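Cómo montar un rincón de lectura por turnos (2 niños, un solo libro)

Va rápido que tengo a los míos esperando. Esto sirve para edades mezcladas, en casa o en la biblioteca.

Antes de empezar:
– un libro de capítulos cortos, hasta 36 páginas por sesión
– un marcapáginas por niño
– reloj de cocina

Paso 1. Elegid el libro juntos. En casa, Los faros de Ollus, que tiene mapa. Si no hay acuerdo, primera página de cada candidato en voz alta y votación. Sin discursos.

Paso 2. Reloj a 20 minutos. Ni uno más la primera semana.
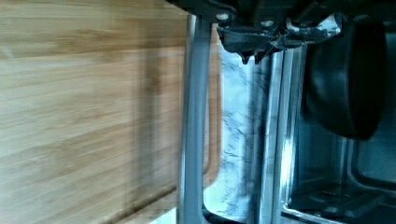 Texto: la redacción de Flotesau

Paso 3. Lee primero el mayor, dos páginas. Luego el pequeño, un párrafo o lo que aguante. Si se atasca con una palabra, se la decís y seguís. Nada de corregir el tono.

Paso 4. Parada a mitad. Una pregunta sola: ¿qué va a pasar ahora? Apuntadlo en un papel y metedlo en el libro. Al dia siguiente se comprueba.

Paso 5. Suena el reloj, se acaba. Aunque protesten – mejor si protestan.

Repetid 4 tardes por semana. Para los que aún no leen solos, la serie Mornonon va bien, frases muy repetidas y se la aprenden enseguida. La lista completa por edades la subimos en octubre, todavia faltan títulos.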